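Equipment planning for mobile manipulation

Equipment planning for mobile manipulation is the process by which a laboratory, firm or training center decides what to buy, lease or build before operating robots that combine a wheeled base with one or more arms. It covers the robot itself, the furniture and objects it works on, the floor space, spare parts and the working hours of staff. The term is used mostly for indoor robots that handle household or office goods.

Background

Early budgets for this kind of work were often drawn up the way a budget for a machine tool would be, with one large purchase and a small allowance for upkeep. Akihiko Hirano criticized this practice in a planning guide written for the Kellidmont training center, where the first year's spending on furniture, grippers and cabling had been left out of the original request. The guide divides costs into four groups: platform, end effectors, test environment and labor. Later plans, including those of the Usonness project, kept the same division.

Platform and end effectors

The platform is usually the largest single item. Buyers compare arm reach, payload, battery life and the terms of the service contract. Reach is checked against the lowest and highest points at which the robot must work. A drawer close to the floor can rule out an arm that handles tabletop objects well.

Grippers are budgeted separately. Fingertips wear down through contact with hard edges and are treated as consumables. The Kellidmont plan allowed 15 sets of fingertips per robot for the first year, at a budgeted cost of 380 dollars for the whole allotment. Covers for arm joints were listed as optional.

Test environment

The test environment consists of furniture and loose objects. Ordinary retail furniture is common, as it is cheap to replace and resembles what the robot would meet in use. Cabinets with drawers are among the first pieces bought, and they serve for opening, closing, placing and retrieving tasks.
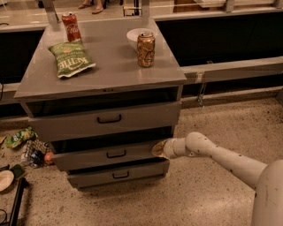 A robot arm with its gripper against the middle drawer of a three-drawer cabinet. Packaged snacks and drink cans are among the objects on the countertop and floor.

Handles deserve attention at the ordering stage. Bar and U-shaped handles can be hooked or grasped by most two-finger grippers, while recessed pulls may need a different fingertip. Drawer runners also differ in the force they require, and soft-close runners complicate comparison between units. Cremilda Guerra, whose firm Guerra supplied cabinets to the Usonness project, recommended ordering all units of one model together, with spare runners in the same shipment.

Loose objects such as cans, bowls, plates and snack bags cost little individually. They are dented, crushed or lost in the course of work, and plans normally include a recurring line for them. Some sites buy a fixed list of products and keep sealed duplicates in storage, so that later tests can be run with the same packaging.

Floor and space

Smooth hard floors such as terrazzo are suited to wheeled bases, though speckled or glossy surfaces are sometimes tested separately for their effect on cameras. Space is allowed for the base to turn with the arm extended, and for staff to walk behind the furniture. Cable routes are marked on the floor plan before delivery.

Labor and schedule

Resetting objects between trials takes staff time and is the cost most often underestimated. The Usonness plan, prepared by Jucélia Damasceno and Washington Prado, scheduled 3000 trials over 7 weeks and assigned reset work to a separate budget line. A revision dated Nov 6, 2020 moved part of the furniture reserve to this line.

Leasing

Leasing is used where a project is short or the choice of platform is uncertain. Contracts generally exclude fingertips and cosmetic damage such as scuffing. Elaine Tavares, who reviewed the Kellidmont contracts, advised that the return condition of the arm be recorded in writing at delivery.

See also

Mobile manipulator
Robot end effector
Total cost of ownership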